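About Duvden

Duvden prepares demonstration data for robot manipulation. Our operators guide a two-finger gripper by remote control through everyday tabletop tasks, among them the handling of pens and markers, and each attempt is stored with its wrist camera view. 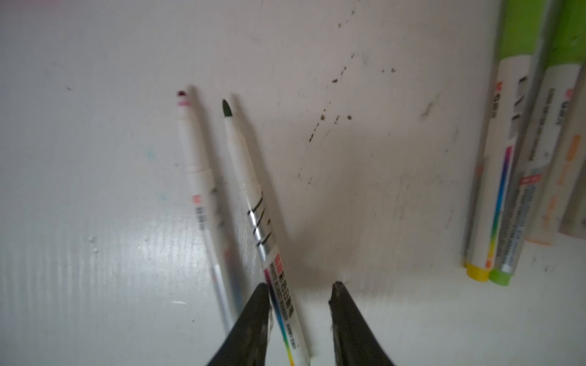 The company was founded in Flurnstead and employs 39 operators on three shifts. New staff complete four weeks of supervised practice before their recordings are accepted. Clients receive both successful and failed attempts, labeled separately.

Inquiries about the Onura program should be sent to our Poulain office.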